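Review: Barholm 340 Inflatable Boat After One Full Season 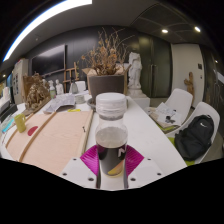
Jolien Geerts
Contributing reviewer, small boats and paddling
February 16, 2013

I bought the Barholm 340 with my own money, in the spring sale at Bakker, the boat shop near the south harbor in my town. I say this first so that you know where I stand. The shop did not ask me to write, and Barholm does not know me.

The number in the name is the length in centimeters. For me this was the longest boat I could store in the apartment, and the storage decided more than any other question. Before this I had a hard dinghy for six years, which lived in a friend's yard. When he sold the house, I had to choose between paying for a place on the dock or buying something which folds. The boat comes in two bags. One has the hull and the pump, the other has the floor panels, the seat and the oars. I can carry the second bag alone up the stairs. The first bag I can carry alone only if I stop on every floor, and I live on the third.

Putting it together

The manual is short and the drawings are small. The first time I needed more than an hour, and I did one thing wrong: I put air in the side tubes before the floor panels were locked. Then the panels do not go in at all and you must let the air out again. The manual does mention this, but on the page after the drawing.

The right order is floor panels first, flat, then the two side stringers, then a little air in each of the three chambers, and then full pressure in each one. Now I need 26 minutes from the open bag to the water. If my brother-in-law helps, it is faster, but not twice as fast, as there is only one pump.

The foot pump in the bag is weak. It fills the chambers well enough, but for the keel you need higher pressure, and there my leg becomes tired before the keel becomes hard. After one month I bought a double action hand pump from Tivatent and I do not use the foot pump anymore. The valve adapter fits without tape. A boat in this price class should have such a pump in the box already.

On the water with oars

It rows like most inflatables, so not very well. The oars are in two parts with a spring button, and they are a little too short for the width of the boat. You sit low and your hands come near your knees. For going from the beach to an anchored sailboat it is fine. I would not row it for a whole morning. In side wind the bow wants to turn away and you correct all the time with one arm.

The oar locks are good. They are thick, they turn smoothly, and you can fold the oars along the tubes when the motor is running.

On the water with a motor

I use an old four-stroke of six horsepower. The plate on the transom allows up to 15, and I think ten would be the best choice for two adults. With my six and only me in the boat, it gets on plane if I move forward and the lake is flat. With two persons it does not. It pushes a big wave in front and uses a lot of fuel, and then it is better to slow down and enjoy the view.

The transom itself is stiff. I looked at it after each month for small cracks in the glue line, as I had bad experience with another boat, and until now I find none. The drain plug has a rubber cap on a string. The string broke in July. I made a new one from fishing line.

In chop the boat is dry for its size. The bow is lifted more than on my sister's older model and the spray goes mostly to the sides. The ride is bouncy, this you cannot avoid, but the floor panels did not move or make noise. On the older model they clicked all day.

The seat and small things

The seat is one flat board which slides on two rails. There is no cushion. After one hour you will want a cushion. I ordered the seat bag from Jurneo, which hangs under the board and has padding on top, and it holds the anchor line, the registration papers and a lunch. The straps are made for a slightly wider seat, so you have to tighten them fully, but then it stays.

The grab line around the outside is thin and hurts the fingers when you pull the boat up on sand. The four handles are much better, use those. The two handles at the back are placed so that a tall person hits the transom with the knee. My brother-in-law reported this several times.

There are no wheels in the package. If you must go more than a few meters from the car to the water, please think about this before you buy. I added launching wheels in the second month, and for that you have to drill four holes in the transom and seal them carefully.

Material and wear

The fabric is PVC, light gray, with a darker rubbing strake. I read many opinions that PVC dies quickly in strong sun. I keep the boat in the bag between trips, so I cannot say how it would be if it stayed outside all summer. After the season, the color on the top of the tubes is the same as on the bottom. There are two scratches from the concrete ramp and they are not deep.

The seams are welded. I lost some pressure overnight in the left chamber during August, and I was worried, but it was sand in the valve. I cleaned it with fresh water and a soft toothbrush and since then it holds. You should check the valves before you call the shop. I called the shop first. Sohail Sandhu, who works at the service desk at Bakker, was very patient with me and explained how to put soap water on the valve and look for bubbles.

In November I washed everything, dried it for three days in the living room, and put talcum powder on the folds. The floor panels need more time to dry than the hull. Some water stays in the joints between them, and it smells if you forget it.

Money

I paid 97 dollars for delivery, which I found too much, but the alternative was to rent a van. The spare parts are not expensive. A new valve, a patch kit and a set of oar pins are all in the catalog, and the oar pins came quickly. The repair glue has a short life after opening, so buy the small tube.

If you look for this boat used, ask for the metal plate with the serial number and a photo of the transom from behind, without the motor. Ask also how many floor panels are there. I saw two offers last autumn where one panel was missing, and a single panel is hard to get.

What I like

Stiff floor, good oar locks, dry bow, strong transom, welded seams. Normal price for spare parts.

What I don't like

The foot pump, the short oars, the hard seat, the weight of the first bag. The manual.

Would I buy it again? Yes, but I would ask the shop to take out the foot pump and give me a better price. For somebody who lives on the ground floor and wants to use a motor of eight or ten horsepower, I would say to look also at the next bigger model, which has the same floor system and a longer keel. For somebody on the third floor like me, this one is already the limit.

Next season I want to try it with the air floor, which is sold separately and weighs less. I have heard that it is softer under the feet but that the boat feels less sure in turns. I will write again when I have used it for some weeks.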